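Keeping Black Plastic Looking Decent

My neighbor Ebony Hollis asked me in October how I get the dust off my black plastic things, the printer lid and the big storage tubs and so on, without leaving them streaky. I told her I'd write it down, and you know me, it got long!
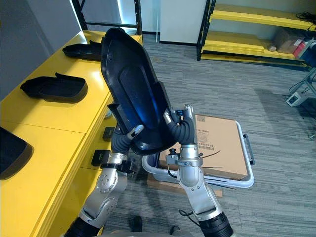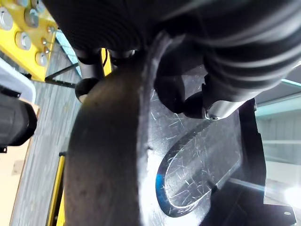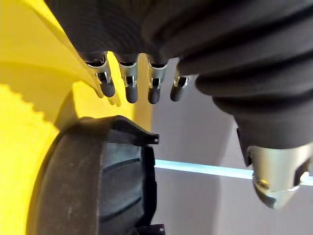
Start dry. A soft paintbrush, the kind you'd use on window trim, gets into ribs and corners far better than a cloth does, and it won't grind the grit in. I go over everything with the brush first, then again with the vacuum on low (the little round attachment, if you haven't lost yours like I lost mine for a whole summer).

Then mix 2 drops of dish soap into 200 ml of lukewarm water. I know two drops sounds stingy, but more soap only means more rinsing, and the rinsing is where the streaks come from. Wring your cloth until it barely feels damp and wipe in one direction, going back over with a clean one before it dries by itself.

Please keep paper towels away from anything shiny. I scratched up a perfectly nice radio that way back when we lived in Nelatville, and I still grumble when I see it.

For sticky spots left by old labels, dab on a bit of cooking oil, wait six minutes, and roll the gunk off with your thumb. Wash the oil away afterward with the same soapy water. Raimo Seppälä swears by peanut butter, and he's welcome to it, but I'd sooner have mine on toast.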